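Call for participants: the Ploswood clearing-up study

Most advice on tidying a kitchen is written by people who sell trays. We would like to know whether any of it holds up, and for that we need people willing to set a table, clear it again and wipe it down while we keep the time. No experience wanted. If you have strong views on the right way to carry mugs, please apply anyway, but be ready to have them tested.

The claim we doubt most is the one printed in nearly every home guide: that putting mugs on a tray before moving them saves time. It may. It may also just move the work to the other end of the room. The same goes for the rule that you should wipe before you put things away, or after, depending on which guide you bought.

Sessions are at our Donbridge rooms. You will be on your feet, on hard floors, for most of the visit, so wear flat shoes with a decent grip. We don't supply slippers. 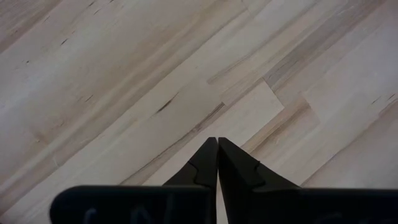 Ivana Henríquez wrote after our November call that she couldn't see how a stranger's table would tell us anything about hers, where the mugs live next to the sink and never see a tray at all. It's a fair objection, and we haven't got a full answer to it. What we can do is ask you how you clear up at home before you start, and compare that with what you do here. If the two don't match, we will say so in the write-up.

What you would do

Each visit has two parts. In the first, you clear the table any way you like. In the second, you follow a written method, even if you think it's silly. Several people did last time, and we kept their comments. The items are ordinary ones: mugs, a tray, a cloth. You may be asked to repeat a task more often than seems reasonable.
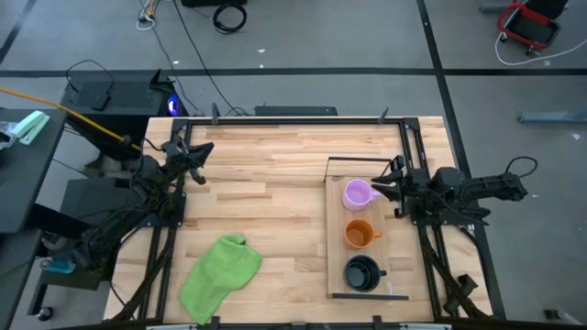 Mugs on the tray, green cloth to one side.

Who we are looking for

We have 100 places. You should be 18 or over, able to lift a loaded tray and free for one visit of two hours. Left-handed people are especially welcome. Mug handles all turned to the right are a habit of right-handed households, or so we suspect, and we would like that checked.

Please don't apply if you work for a kitchenware company. We had almost 400 replies last time and a few of them read like brochures.

What you get

A flat payment at the end of the visit, whether or not you finish every task. Tea is provided. We make no promise that you will go home tidier.

How to apply

Write to Guido Rizzi at Ploswood by 4th December. Tell us how you clear your table now, in your own words, and which hand you use -- a short paragraph will do. Questions about access or payment go to Natalina Sala at the same address.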